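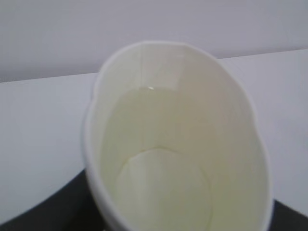
Unit 4: Paper and water

Paper is made of cellulose fibres, and cellulose likes water. When paper gets wet, the bonds between fibres become weak and the sheet loses strength. For this reason many papers receive a treatment called sizing.

For Saturday please read the Ondberg chapter, and bring one sheet of 200 g paper. We will leave strips in water for 30 minutes and compare them.

Questions to Yhon Zapata, after the class.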